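Is an electronic limescale conditioner worth the money?

hardwater_hall

We moved to Olley in February and the water is like liquid chalk. The kettle furs up, the shower head dribbles out of one side and there's a crust round the base of the kitchen tap that I have to pick off with an old toothbrush. I'd more or less decided to put up with it until a firm called Stüber put a leaflet through the door offering a free water check.

The visit was pleasant enough. The man dripped something into a tube of our tap water, it changed colour, and he looked very grave about it. He then recommended a Gistemum unit, a box that sits by the rising main with a wire coiled round the pipe. No salt, no plumbing, no filter to change. Fitted price £1,610, with a discount if I signed before he left. I didn't sign, mostly on account of the discount.

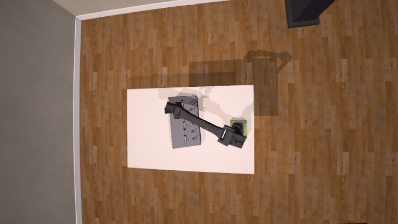

What bothers me is how vague it all became once I asked questions. I wanted to know whether the water would be softer afterwards and was told it would "behave as if it were softer". I asked whether the same test would come out a different colour with the unit running and he said the test wasn't designed for that. So what was it designed for, apart from frightening me?

The brochure says existing scale "may be released gradually over time", and that results depend on the household. I can think of a lot of things that depend on the household and don't cost sixteen hundred pounds.

My neighbour has a cheaper one called an Imunach and swears by it, but she also wipes her taps down every night, so I don't know what to make of that. The boiler is a combi, fairly new. There's a bit of space under the kitchen sink and the stopcock is easy to get at.

Has anyone had one of these and seen a difference they could prove? I'd rather hear from people who paid for it themselves.

stopcock_and_bull

You've asked the right question already, the one about the test. An ordinary softener swaps the calcium in the water for sodium, so a hardness test before and after gives two different answers. A wire round a pipe leaves the calcium where it is. The sellers admit as much if you push them. Their claim is that the calcium is changed in some way so it doesn't stick, and a hardness test can't tell you anything about that one way or the other.

Does it ever work? I won't say never. There are people who've tried to test these things properly and the results are all over the place, and the good ones always seem to come from a particular flow rate or a particular sort of pipe. I wouldn't want to bet your sum on my pipe being the right sort.

If you want to find out cheaply, descale the kettle completely, use it as normal for 7 weeks and take a photo of the element or the base. Then borrow your neighbour's gadget (if she'll part with it), descale again, and do the same for another 7 weeks. Same kettle, same number of people at home, no wiping. It's not science but it's more than Stüber offered you.

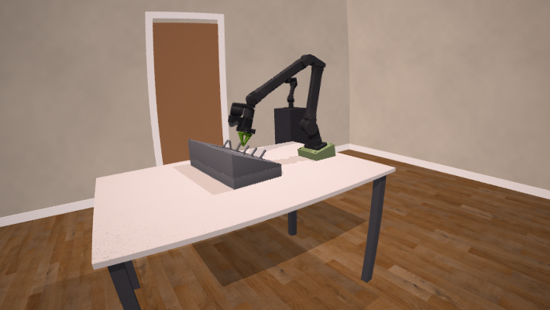
Ask them for the guarantee in writing, too, and read what it covers. With the one I was shown, the guarantee was that the box would go on lighting up. Nothing in it mentioned scale. If they do offer money back, look at who decides whether it has worked, how long you have to complain, and whether the fitting charge comes back with the rest.

For a combi in a hard area I'd be looking at a proper softener if you've got room under the sink. You have to keep it in salt, which is a nuisance and heavy to carry home, and you should leave one unsoftened tap for drinking. Check the boiler maker's instructions first as some of them are fussy. Get 2 quotes from ordinary plumbers and don't tell either of them what the other said. I'd be surprised if both came in above what you've been asked for, though prices near you may be daft for all I know.

If that's too much bother, citric acid powder. A couple of spoonfuls in the kettle with water, bring it to the boil, leave it, rinse it well. For the shower head, unscrew it and sit it in a bowl of the same stuff. Keep it off marble and other natural stone or it'll etch the surface. Don't go poking at the combi yourself.
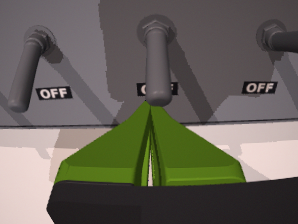 teasel

We've had a Gistemum for 2 years and I think it's good. Scale in the kettle seems softer and comes off easier. Husband disagrees.

hardwater_hall

Thanks both. teasel, did you use the same kettle before and after? And did you change anything else when it went in? I'm not trying to be awkward, I just can't see how I'd tell "easier" from getting better at cleaning it.

teasel

New kettle, same month. I take your point but I still wouldn't get rid of it.

hardwater_hall

Fair enough. I've rung Stüber and asked for the guarantee by post. They said they could send someone round to go through it with me instead. I said post would be fine. I've also bought a bag of citric acid and the shower is already a good deal better, so the kettle is next, and I'll start the weeks from there.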